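Decluttering With Me: Your Questions Answered

I get a lot of emails since I started posting about my box method back in March, so I've put the ones that come up most on one page. If yours isn't covered, write to me and I'll add it!

What is the box method?

One cardboard box, one table, 30 minutes. You go through the house and anything small that doesn't have a home goes in the box. Then you carry the box to the table and sort it before you're allowed to do anything else (coffee is fine, I'm not a monster).

Does it have to be the dining table?

I like mine because it's long and I can stand up and spread out. My friend Roya Vahidi does hers on the bedroom floor and gets through it faster than I do, so use whatever you've got. Just leave a cloth on if you care about the finish. Little gadgets and chargers scratch more than you'd think.
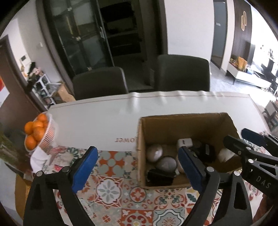 How big should the box be?

Big enough for one drawer's worth of stuff and small enough to carry with one arm. I started with a huge moving box and it took me the whole weekend to get to the bottom, so I'd go smaller than feels right.

What do I do with mystery items?

Put them in an envelope, write the date on it and stick it in a closet. My oldest one says 10th April and I still have no idea what that little plastic foot belongs to. If you haven't needed it by next spring, let it go.

Do you keep original packaging?

Only while I can still return the thing. After that it goes, crumpled bags and all.

How many things have you cleared out so far?

663 as of the last box! I keep a tally on the fridge. Imtiaz Begum wrote in to say she's at 493 and catching up, so I'd better get moving.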